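## Part 3: Teaching the hub your rooms

By now you should have the Ladmont hub on the wall, plugged in and showing a steady light. If it's still blinking, go back to Part 2 and wait it out - mine took ages the first time and I was sure I'd broken it.

I set this up in my own place first and then did it again at Preben Gunnlaugsson's house, so you're getting the version with the mistakes taken out (most of them, anyway). Have your phone handy, and do it when the house is fairly quiet. I picked a Saturday with the TV on and had to start over.

### Naming the rooms

1. Open the app and go to **Home > Rooms > Add**. The hub asks for a four-digit code. Out of the box it's 1018.
2. Change that code right away. Really, do it now, before you get to the fun stuff!
3. Type in a name for each room. Keep the names short and make them sound different from each other. I had "den" and "deck" and the hub kept turning on the outside lights every time I sat down to read.
4. Stand in the room, hold down the mic button in the app and say the name out loud 3 times. Use your normal voice, the one you'd use when you're half asleep and just want the lights off.

**Note:** Everyone who lives with you should do step 4 too. The hub copes fine with accents, but it does much better once it has heard each person. Kids love this part.

### Bedroom settings

The bedroom is where I spent the most time fiddling, and it's also the room I'd miss most if I had to go back to plain old switches. You can have the blinds, the lamps and the heat all answer to one phrase. Mine is "good night, house," which felt silly for a week and now I say it in hotels.

1. Tap the bedroom and choose **Scenes > New**.
2. Add your Trutton lamps first, then the blinds. If you add the blinds first, the lamps sometimes don't show up in the list and you have to back out.
3. Set the fade time. I like 30 seconds, long enough to get under the covers.
4. Pick a nighttime temperature. I keep mine at 17 degrees Celsius and wear something warm, but suit yourself.

**Caution:** Don't put the heater on a voice command if it's a portable one. Stick to the built-in heating for scenes, and turn portable heaters on and off by hand.

Give the new scene a couple of nights before you change anything. I kept tweaking mine every evening and ended up with no idea which setting I'd liked.
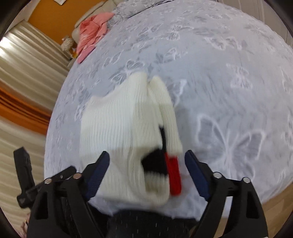 ### Adding the door lock

1. Take the cover off the Stougaard lock and press the small pairing button until it beeps.
2. In the app, choose **Add device > Lock** and wait for it to appear.
3. Lock and unlock it from the app with the door *open*. Once that works, try it closed, with your real key in your pocket.
4. Turn on **Ask for PIN**, so that a voice command alone won't open the door.

**Caution:** Leave the PIN on, even if it gets annoying. Poul Juhl switched his off, and his brother-in-law let himself in by shouting through the mail slot.

If the lock drops off the network, move the Jerkodach repeater closer to the door and pair it again from step 1. Mine ended up on the hall shelf behind the phone books, and it's been fine there since October.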